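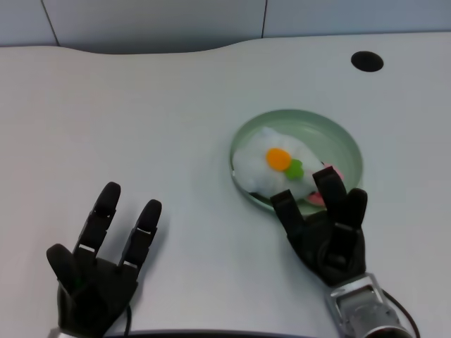
Little soft toys in a glass dish, on a very white table.

Monday, May 18, 2026

So I've started taking the bus. Properly taking it, I mean, four days a week, Flillorthorpe to Lillow and back, with a pass and everything. The car failed its MOT in January and I kept saying I'd get it sorted, and then the quote came in at £1,983 and I sat in the garage's little waiting room laughing like a drain. I paid less than that for the car!

The first fortnight was grim. The 10 leaves from outside the chemist and the shelter there has a bench that slopes forwards, so you spend the whole wait slowly sliding towards your own feet. I missed it twice by seconds. I got on the wrong one once as well (the 100, goes round by the hospital, don't ask) and turned up to work fifty minutes late with a very full bladder.

But then the evenings got lighter and I found I was looking forward to it. Top deck, left-hand side, second seat from the front. From up there you can see over the hedges on the Clellach road, and there's a whole pond behind the farm shop that I've driven past for eleven years without a clue it existed. There are geese on it. One morning last month there was a man up to his thighs in the middle of it holding a rake, and I've thought about him a fair bit.

I've read four books as well, which is more than I managed in all of last year. Magdalini Christodoulou from work has been lending me her detective novels and I've got very fond of them, although they do all have the same ending. She gets on at the Vainio roundabout, and if she sits next to me I don't read a word and we talk about her kitchen instead. She's having it done. The tiles are green, or they will be once they turn up.

Things I would change, if the bus company is reading: the heating, which is either off or tropical. The last bus home on a Friday, because 7.40 is no good to anyone who wants a drink after work. And the announcements, which say "Lillow" as if it rhymes with "allow" and make the whole downstairs tut.

People keep asking if I'll get another car and I don't know. Probably, when it's dark at four again and I'm back on that sloping bench with wet socks. For now I've renewed the pass until the end of August, and I've got chapter nine to get through before the roundabout tomorrow.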